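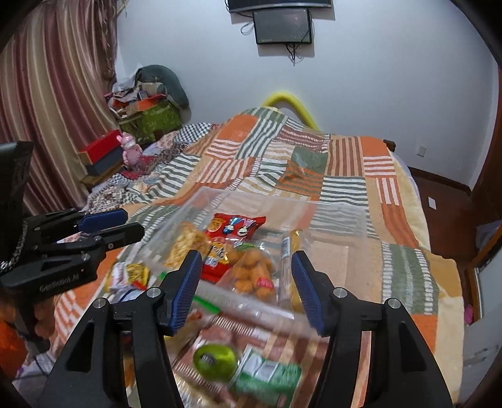 Gripper fingers with ribbed blue pads.

Home › Workplace Safety › Checklists › Downloads

Reading time: 4 min

Filed under: Workshop & Light Industrial

Quarterly walk-through, Zornmont unit 8
Inspected by: Marcelino Barroso
Reviewed by: Bjartur Lykkegaard
Period: November

Key: S = satisfactory, A = action needed, N/A = not applicable

EXITS AND ACCESS

1. Exit doors open fully from inside without a key. S

2. Exit signs lit. A
Comment: Rear sign dim on battery test. Replace the battery pack, then retest for 60 minutes.

3. Aisles kept to marked width. A
Comment: Pallets over the yellow line beside the Rindo racking. Moved during the inspection. Same finding last quarter.

4. Stair nosings and handrails secure. S

FIRE

5. Extinguishers mounted, tagged and unobstructed. S
Comment: Tag on no. 49 is hard to read. Rewrite at next service.

6. Flammable liquids cabinet closed and labelled. S
Comment: Self-closing door slow on the last 10 mm. Monitor.

7. Space heaters clear of stored material. A
Comment: Hotivis heater in the packing area had cardboard stacked against the guard. Minimum clearance is one metre on all sides. Supervisor informed.

ELECTRICAL

8. Leads and plugs free of damage. A
Comment: Outer sheath split on one extension lead. Tagged out.

9. Switchboard access clear, circuits labelled. S
Comment: Directory is handwritten. Legible, but two circuits were relabelled after the mezzanine work and the old entries should be struck out.

10. Safety switches push-button tested. S

MACHINERY AND BENCH TOOLS

11. Fixed guards in place and fastened. S

12. Emergency stops tested. S
Comment: Ingvarsson press stop tested twice. Reset requires a deliberate pull, as specified.

13. Grinder tool rest gap within limit. A
Comment: Gap too wide on the left wheel. Adjust before next use.

14. Hand-held and bench tools: pads, pins and linkages checked before use. S
Comment: Pinch points to be covered in the induction sheet.

HOUSEKEEPING AND FIRST AID

15. Floors free of spills and trip hazards. S

16. First aid kit contents match list. A
Comment: Eyewash past expiry. Burn dressings low.

17. Waste bins emptied, oily rags in lidded metal bin. S

FOLLOW-UP

Items 2, 8 and 13 to be closed by Tuesday. Item 3 goes to the site meeting as a repeat finding. Items 7 and 16 to be rechecked by B. Lykkegaard at the 8 am start.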